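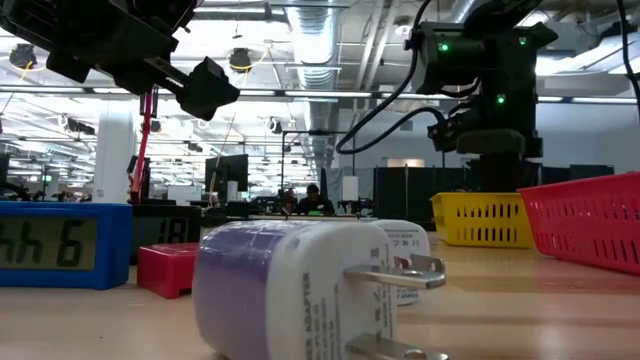
A comment under the April post asked why anyone would sort chargers by rated output when the connector is the only part people look at. The writer keeps all of theirs in one shoebox, picks by plug shape, and has had no trouble so far.

The connector does not tell you enough. Two of my USB adapters have the same port and nearly the same shell. One is rated at 800 mA and the other at 2 A. The phone charges on either, eventually. The old tablet draws more than the smaller one can supply and shows a charging icon while the percentage drops. I lost an evening to that before reading the print on the adapter.

So the rule from April stands, with some changes to the procedure.

Step one is reading the label. The specification lines are small, gray on white, and often wrap around a corner. I tilt the adapter under the desk lamp until the glare moves off the text. Anything still in its shrink plastic is harder to read, and I leave the plastic on if the item is a spare. Output voltage and current go on a Gresum tag, 16 mm wide, stuck to the flat side of the body and kept well clear of the blades. Input range is not recorded. Everything here is used on the same supply.

Step two is the split. The yellow container takes items that are tested and in use. The red one takes items waiting for something: a test, a battery, a decision. In April I had it the other way around and kept reaching for the wrong one, so they were swapped. Neither is labeled.

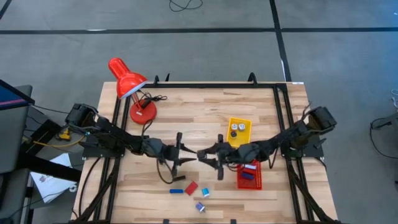 Yellow bin, red basket, and the lamp with its cord coiled by the base.

Clocks are the second category. The small digital ones get pulled from bedrooms and the kitchen when the display starts to fade, and they collect on the bench. Procedure:

Remove the cells and check the contacts. White crust comes off with vinegar on a cotton swab, then a dry swab. Fit fresh cells and set the time against the phone. Leave it overnight. If the display is still even across all segments in the morning, it goes back into service. If one segment is missing, I press along the edge of the LCD once. If that changes nothing, the clock goes to the electronics drop-off on Mensah Street, which takes them at no charge up to 6 p.m.

A segment fault is easy to mistake for a low cell. A low cell dims all the digits together. A segment fault removes the same stroke from the same digit every time, and a 6 with its bottom stroke missing will cost you a few minutes before you see what is wrong.

Cords are handled separately. A captive cord is coiled and left beside its own appliance. Loose cords go in the Skarkora drawer unit under the window, one size per drawer, held with hook-and-loop strips. I tried the Inow clips as suggested in an earlier comment. They hold a phone cable well and let go of anything thicker.

Bench length came up as well. Mine is 1525 mm, and I would not go shorter with two containers on the right and a lamp at the far left corner. Depth matters less. The finish is plain oil, reapplied when water stops beading.

Still open: whether to test adapters under load before they go in the yellow bin. At present I plug in the tablet and watch the percentage for an hour. A proper USB load tester is on order, and the readings will go in the next post.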